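Prusumville drafts new rule for reflective road paint

The Prusumville public works department has published a draft specification for lane markings on unlit roads. The draft, dated 6th December, sets a minimum retroreflectivity for white edge lines and requires a second reading after the first winter of service. Comments are open until February.

Under the current rule, contractors measure a new line once, at handover. The draft adds test points every 1,000 feet on straight sections and every 100 feet on curves. Readings are to be taken on dry pavement with a handheld meter – wet-night performance is left to a later revision.

Glass beads must be applied within 2 seconds of the paint. Sterkham, which holds the striping contract for the northern district, has asked for a longer interval in cold weather.

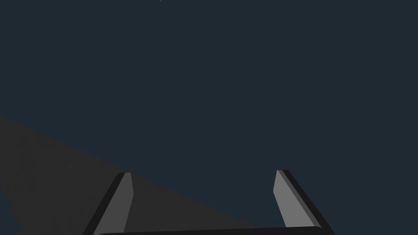

Costs and schedule

The department expects material costs to rise by 20 percent, mostly for larger beads. Dronico and Ezzat, the two approved suppliers, have submitted samples for wear testing. Results will be attached to the final text.

Existing lines are exempt until their next scheduled repainting. Parking lots and private drives are outside the scope of the rule, as are bike lanes with a posted speed limit below that of the adjoining road.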